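Ticket 1103: Arm stops partway through the clothes rack demo (open day build)
Status: Closed, with one follow-up

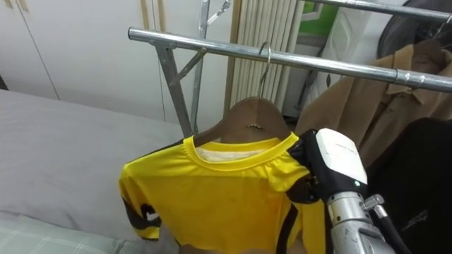

Hi Yu-na, sorry in advance for the length of this. You asked me to write everything down as I went, so I did, and it's a bit of a ramble. Short version: during the June open day run-through the arm would take hold of a garment on the rack, start to move it along the bar, and then stop dead with a "load limit" message on the Mireck controller. No bang, no jerk, it just sat there holding on until I cleared it by hand. Not a great look with visitors due at 1!

Setup was the usual one for the Flitau demo. Mireck controller, Vanico gripper, software build 668. Grip force was at 700 on the slider, where Ah-rin left it after the towel demo.

9:10 am
First fault. Cleared it, ran the same move again, same fault in the same spot. Power cycled the controller (I know, I know, but you'd have asked). No change.

9:25 am
Ran the move with nothing in the gripper. Perfectly happy. Ran it five times to be sure and the arm went all the way along without a murmur, so I crossed the motors off my list.

9:40 am
Thought it might be the grip force, seeing as 700 is way more than you'd ever want for a shirt. Dropped it to 300. The hold was still fine, but the fault came back, only a little later in the move. I got excited about that for a good ten minutes and it was mostly a red herring. I've left it at 300 anyway, it's kinder on the fabric.

10:05 am
Called Ah-rin. She asked whether I was lifting before sliding, and I said of course I was, and then I went and looked at the program and I wasn't. The lift step was there but its height was set to zero. So the arm was dragging sideways on the shoulder of the garment with the hanger hook still sitting hard on the bar. With a slippery plastic hook you might get away with it. With a thin metal hook on a metal bar, the thing tips over, bites, and the load climbs until the controller says no thanks.

10:20 am
Put a small lift back in. Better! It got through two runs out of three. On the third the hook caught again, this time on the ring clamp where the rack is joined. I'd forgotten those stick up a bit. I moved the end point so the garment never has to travel over a clamp, and that was the last load fault I saw.

10:45 am
While I was at it I had a look at the Jeon load log from the earlier session. Same climb, same shape, just not quite high enough to trip. So this was lurking before today and we were getting lucky — probably depends on how the hanger happens to be sitting when the arm grabs it.

11:30 am
Full rehearsal, start to finish, no stops. Ah-rin came in for the last bit and played the difficult visitor, asking me questions while it was moving and leaning over the tape. The tape needs to go farther out, by the way. People lean.

Afternoon
Demo ran for all the groups. One stop, and that was me hitting the pause button with my elbow. Lots of questions about whether it can iron (no), whether it can fold (sort of), and one kid who wanted to know if it could do his sister's washing but not his. I told him to take that up with the software team, so expect a letter.

What I changed
Lift height: was zero, now 15 mm
Grip force: was 700, now 300
End point: moved in so it stays short of the clamp

Still open
I don't know how the lift height got to zero. My guess is that loading the towel settings overwrote it, because the towel program doesn't use a lift at all. Could you check whether build 668 saves those two together? If it does, I'd rather have a separate file for the rack and I'm happy to set it up.

I'll close this one and start a new ticket for the settings file so it doesn't get buried. The old program is saved beside the new one if you want to compare — please don't load it onto the arm without putting the lift back in first.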